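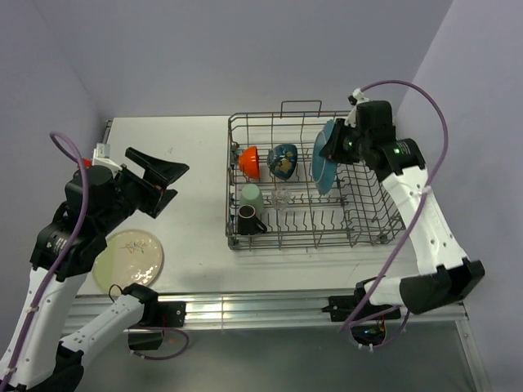
The Tovdale cell at the dish rack, right arm on the teal plate.

Dropped plates and the December stop: your questions

What went wrong?
The right arm let go of a plate above the rack. It happened twice in one evening, after months of lovely clean runs! The gripper motor was getting too warm on long holds and cutting its own power to protect itself. No power, no grip.

Was anyone hurt?
No. Both times the plate fell onto the tabletop, and the doors were shut. Jolanta Bednarek hit the stop button within seconds.

How did you find the cause?
This was the fun bit. Jolanta ran 300 lifts in a row with the temperature log open, and the grip failed on 11 of them, always on flat plates held by the rim. Bowls and mugs never slipped once. Plates need a harder squeeze, and the old Tandex settings kept squeezing at full strength for the whole move.

What has changed?
The gripper now eases off once it has hold of the plate, and if the motor warms up the arm lowers whatever it's carrying and waits. We love watching it do that.

Can I reach in to pick up a dropped dish?
Please don't, even if both arms look still. Press stop, switch off at the wall, then open up. An arm that loses power can sag.

My gripper still feels hot. What now?
Leave it off for 24 hours and send us the log. If it trips again, we'll swap the motor.

Related
Clarnero gripper settings, version 2
Cable checks for two-arm cells
Grīnberga workshop notes: stop buttons
Reading the temperature log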